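Eid cards, and why I've gone back to posting them

Wrote most of this on the bus so bear with me.

Every year the same argument in our family group chat. Somebody puts up the glittery picture, crescent moon, mosque outline, "Eid Mubarak to you and your loved ones", forwarded many times. Within the hour there are 20 of them. Same moon. Then the replies to the moons, which are also moons. I don't open them any more. I don't think the people sending them open them either, they just hold a thumb down and tick every name in the list.

I'm going to say it. A greeting that costs nothing to send is worth close to that. I know how that sounds. My cousin Zeeshan Janjua has already told me how it sounds, at length, by voice note.

His case, fairly put: the point of the greeting is the greeting. You are told to wish people well, you wish them well, the method is neither here nor there. His gran in the village couldn't write. She sent word by whoever was going that way. Was that a lesser thing because it wasn't on card? And a forward is the same as sending word, only quicker.

Well no. Sending word meant asking a person. He had to remember it, walk it over, say it out loud at a door, probably get given tea. Three people were involved in that and all of them had to think of each other for a minute. The forward involves my thumb.

I grew up with the shoebox. A lot of us did. Cards came from the corner shop on Siddiqui's parade, thin ones, gold ink that came off on your fingers, and my mother wrote them at the kitchen table in the last ten days of Ramadan when she was too tired to do anything else in the evening. Same few lines in each. She wasn't a writer. But she'd stop before each one and work out what had happened to those people since last year. Who'd had a baby. Who'd lost somebody and would be doing their first Eid without. That stopping was the thing, I think now. The card was just what fell out of the end of it.

The Christmas people know this already. Esperanza Wojcik across the landing from me does hers in August. August! She has a Polish father and a mother from Seville, and she writes to both sides plus half the parish, and she says if she leaves it till December she only signs her name. She puts the wafer in the Polish ones, the opłatek, the thin white one you break and share before the meal on Christmas Eve. You post it to family abroad so they are breaking the same one. Try forwarding that.

I asked her did she never just want to send a message. She said she sends the message as well. Fair enough really.

So that's one point I'd concede. It isn't either/or and I don't want to be the old man shouting about phones. When my uncle was in hospital over Eid the messages got through and no card would have. Shiuli Gamage, who I used to work with at Poltance, says for Vesak her whole family is spread over three time zones and if it wasn't for the phone there'd be no lanterns together at all, somebody props one up on a shelf at each end and they light them at the same time. I think that's lovely. It's also not a forward. Someone had to make a lantern. Someone had to work out what time it was in Melbourne.
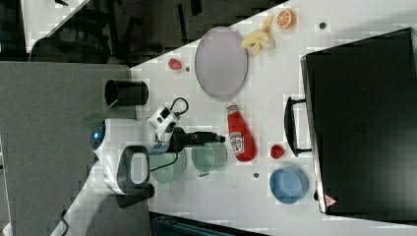
*Ketchup bottle, green cups and a black case, with the robot arm reaching in.*

There's a company, Dudetora, wants to sell you a way round all this. You give them your address book and they send a card on your behalf, real card, real stamp, in a typeface that looks like handwriting. Diwali, Hanukkah, Eid, Christmas, Lunar New Year, tick the ones you want. Faisal Lodhi signed up and I got one from him. "Thinking of you at this blessed time." He wasn't! He'd forgotten he'd even set it up. He rang to ask what I was thanking him for.

I'd rather have had the moon. The moon at least doesn't pretend. Zeeshan was very pleased when I said this and has quoted it back to me since.

But think about what's left out when the machine does the card. You don't have to stop. And the feasts, all of them as far as I can see, are built out of stopping. You're made to. Fast till this hour, light this one and wait, don't work, don't cook, clean the whole house, visit the graves, visit your aunt who will ask why you're not married. It's inconvenient on purpose. Take the inconvenience out and you've got a day off with sweets. Nothing against sweets.

The cost argument, because someone always raises it. Stamps are dreadful now. I know. I did a full list one year, everyone my mother used to write to who's still with us, and then looked at the total and cut it in half with a biro. So I do fewer. I'm not saying write to everyone you ever met. Our mosque newsletter goes to 1,582 addresses and the imam isn't hand writing those, nobody expects it.

What I do now is this. Small pile. People I would actualy be sad about. I write something in each that couldn't go in any of the others, and if I can't think of a thing then I've learned something about how I've been carrying on this year, and I ring them instead. Took me 2 evenings last time. My handwriting is terrible, my niece thought one of them was in Urdu.

And they come late. Moon sighting being what it is half of them land on the wrong day whatever you do, and I've stopped minding. A late card is fine. Mudassar Tarar's came nearly a fortnight after, with a coffee ring on it and an apology and then a whole page about his knee. I've still got it. It's on the side next to the kettle, and I've read it more times than I have read anything on my phone.

Zeeshan says that proves only that I like hearing about knees.

He got a card this year, by the way. I wrote about his gran in it, the sending word, the tea at the door. He hasn't mentioned it in the group chat. His wife says it's in the drawer with the passports.

Anyway this is my stop. If you want to start, start small, and buy the stamps before the last ten days becuase you will not want to queue on an empty stomach.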